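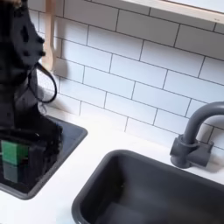 On 2025-02-16, a list member wrote:
> Two years of Gurent telling us it's nearly there, and I still do my own washing up. Wake me when one can scrub a roasting tin.

Fair enough, but I'm a bit more cheerful than you! Picking up something small and green by the sink used to be a whole afternoon's swearing (ours, at Mapplebeck, anyway). The scrubbing is another matter – pushing hard enough on baked-on fat without chucking the tin across the room. Kitovden want to try it in August, and I'd love to see their numbers. Has anyone here had a go with greasy pans yet?

Reading time: 2 min
Contact the Prosska list | Back to top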